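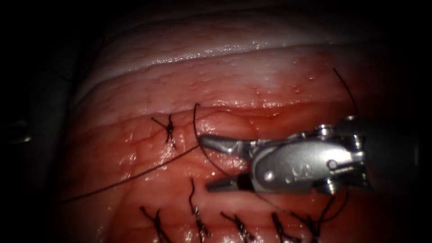 Figure 3. Suturing on soft tissue, with the needle driver's jaws open around the thread and finished knots along the closure.

3.2 Collecting the demonstrations

I'll admit I thought this would be the easy part of the project. We wanted people to sew, we wanted to record them sewing, and then the policy would learn from it. Simple! It took us from October until well into the new year, and most of that time went into deciding what counts as one example.

Our first try, at the Javenthorpe lab, treated a whole row of stitches as a single recording. The files were huge, and the model had a terrible time with them (it kept going for a new stitch while it still had thread to deal with). So Shoaib Dogar and I cut everything down to one stitch per episode, starting when the jaws first close on the needle and ending after the tails are cut. Loose thread like the long strand in Figure 3 stays in the data. I was tempted to tidy it away, but a learner that has only seen neat thread gets lost fast.

We ended up with 700 episodes from 8 operators, all logged in Fovosden, our labeling tool. Each operator did a 12-minute warm-up that we threw out. Dropped needles and fumbled loops got their own tag, and we kept those too – I love those clips, they're full of recoveries you could never script.

Seven episodes had broken arm logs and were removed before the training split described in Section 3.3.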